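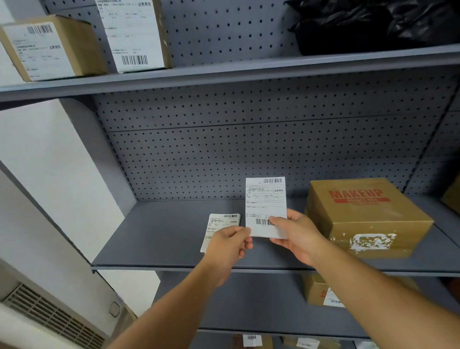 Praying the psalms by heart is one of the great joys of my life, and I'd love to get you started this week. You don't need Hebrew, a monastery or a good memory. You need one short psalm, about 15 minutes a day, and something to read it from that you can hold up in front of your face. I copy mine onto a small slip of paper. A slip that size takes four or five verses, and that's plenty!

Pick your psalm. Psalm 130 is my favorite for beginners ("Out of the depths have I cried unto thee, O Lord"). It has only eight verses, and it has a shape you can feel: down in the depths, then the waiting, then hope. Save Psalm 44 for later. It's magnificent, but it's long and it argues with God.

Write it out by hand. Break each verse where you'd naturally take a breath, and start a new line there. Most verses fall into two halves, the second answering the first.

Say the first verse out loud, slowly, three times. Then turn the slip over and say it again. If you get stuck, peek — peeking is fine. Go on to verse two only when verse one comes without effort, and always go back and begin from the top.

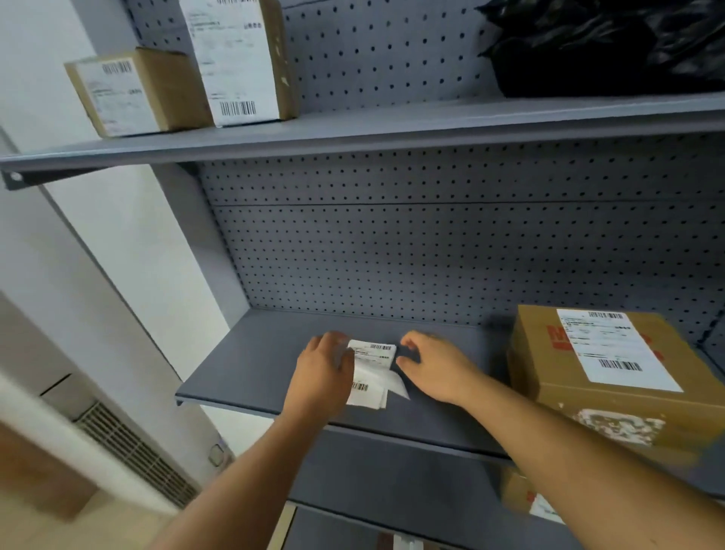 By the third or fourth day you'll probably hit verse six, where the watchmen wait for the morning and the line comes round twice. Don't skip the repeat. Duarte Nogueira, who taught me this at the Conetwood retreat in March, used to leave a long silence between the two, and I still do it on the bus to Siltville.

Once you have the whole psalm, tie it to something you already do every day. Mine goes with the kettle. My friend Mircea Mocanu says his on the stairs, half a verse to a step, and he reaches the top landing in the middle of verse four (he finishes in the hallway with his coat on).

You will forget bits. Keep the slip in a pocket for a couple of weeks and check yourself at night. When a word keeps slipping away, look it up in another translation and see what the translators did with it. I lost "plenteous redemption" over and over until I did that, and now it's the phrase I wait for!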